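Writing Rules for the Assembly Bench: A Conversation with Azucena Cortés

Azucena Cortés keeps a ring binder on the shelf by her desk at Amegashie, the small engineering shop in Plokatville where she has worked since leaving a job in factory safety. The binder holds the printed version of her bench rules for two-armed robots. The rules themselves live in a shared file, but she prints them because people write on paper and don't write in files.

The current version runs to 40 pages. The first had 3. We talked in February, in the meeting room next to the lab, and later at the bench itself.

Cortés did not set out to write a standard. She was asked to compare results from two shifts working on the same peg-and-hole task, and she could not do it. "One shift called it a success if the peg was in the hole at the end," she said. "The other shift called it a success if the peg was in and the hand had let go and moved away. Those are different tasks. We had a spreadsheet full of numbers and none of them could be put next to each other."

Her first rule came out of that, and it is still on the first page. Before any run, the operator writes down what the finished state is. It has to be something a second person could check by looking at the board, without having watched the run.

"Include the hands," she said. "People write where the part should be and forget to write where the hands should be."

The second page deals with the board. Amegashie uses a white work board with blue parts and a set of raised plates and marked outlines, and both arms of the robot can reach over it. The rules say the board goes back to its written starting layout before each run, including the parts that the run will not touch. Cortés said this is the rule that gets the most complaints.

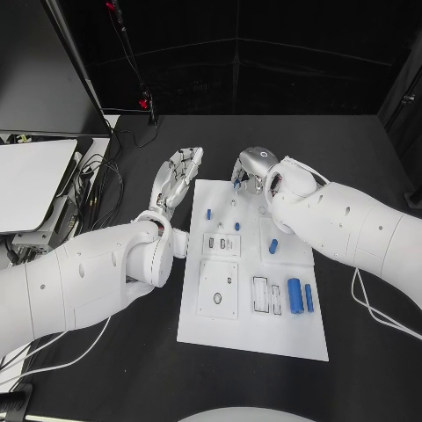
"If I'm testing a small peg, why do I care which way the big cylinder is facing? I hear that every month," she said. "You care because the other arm has to get past it. You care because next week somebody will use your recording for a different question, and they'll want to know what was on the board."

A part that is meant to start on its side is listed as starting on its side. A part that has fallen over by accident is not stood back up during a run. The operator notes it and lets the run go on, unless it is a stop condition.

Stop conditions take up most of a section. Lamisi Korletey, who runs the bench on the early shift, wrote the first draft of that part. She joined us partway through the conversation and brought her own copy, with corrections in pencil.

"The old version said to stop if something looked unsafe," Korletey said. "I took that out. New people don't know what unsafe looks like, and experienced people have all got used to something they shouldn't have."

Her version names the conditions. A person's hand crosses the table edge. A cable goes tight. A finger presses on the board with no part under it. The two arms come closer than the distance set for that task. Any one of these ends the run, and the run is logged as stopped by the operator. It does not get counted as a failure of the robot, and it does not get thrown out either.

I asked whether people follow it.

"Mostly," Korletey said. "The cable one they follow. The finger one, people like to wait and see if it sorts itself out."

Cables have a page of their own. They are routed so that each arm can go through its full range for the task without pulling, and the check is done by moving the arms slowly through that range before the first run of the shift. Cortés said she once let a visitor talk her into skipping the slow check to save time before a demonstration. A connector came out in the middle of it. She did not want to say much more about that, except that the rule now has no exception for demonstrations.

The part of the binder that other groups ask for most is the one on swapping hands. The bench has been run with more than one type of end tool, and Cortés found that people were treating a change of hand as a small matter, like changing a drill bit.

"It's a new machine as far as the numbers go," she said. "The grip is different, the reach is different, and what the camera can see past the fingers is different. If you change the hand on one arm, you start a new log. You don't add to the old one."

The rule asks for the tool on each arm to be written down separately, left and right, even when they are the same. Zulkifli Jugah, who handles the recordings, asked for that. He had spent most of a week trying to work out from old footage which tool had been on which arm, and he told me he could settle it for some of the runs and had to drop the rest.

Jugah also wrote the rule about repeats. A result is reported from 100 runs of the same task with the same layout, tools and settings. If a group has fewer, it can share them, but it has to call them early runs and give the count.

"I don't mind a small number," he said. "I mind a small number that's been turned into a percentage so you can't tell it's small."

The rules have gone outside the building 2 times so far. A team in Grornville took the whole binder. Jalstead, a parts supplier, took only the section on board layout and sent back a list of questions, several of which led to changes. Etenesh Tesfamariam, who wrote the list for Jalstead, pointed out that the rules never said which edge of the board counts as the top. Everyone at Amegashie knew, so it had never been written down. It is now on the second page.

Before I left, Cortés took me through the page she gives to new operators. It is a single sheet, and she asked that it be printed along with this interview.
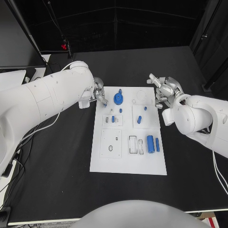
The one-page sheet for new operators

Write the finished state before you power the arms. Include both hands.

Set every part to the written layout, including the ones you won't use.

Write down the tool on the left arm and the tool on the right arm.

Move both arms slowly through the task range and watch the cables.

Keep your hands behind the table edge while the arms are powered. If you need to reach in, stop the run first and log it.

Don't fix a fallen part during a run.

If you stop a run, write which condition you stopped it for. "Felt wrong" is allowed, but add a sentence about what you saw.

Have a second person check the board against the finished state. Afia Kwofie covers this on the late shift.

Comments on the rules go to Cortés, on paper if possible. The next version is planned for after the Grornville team has sent in its notes.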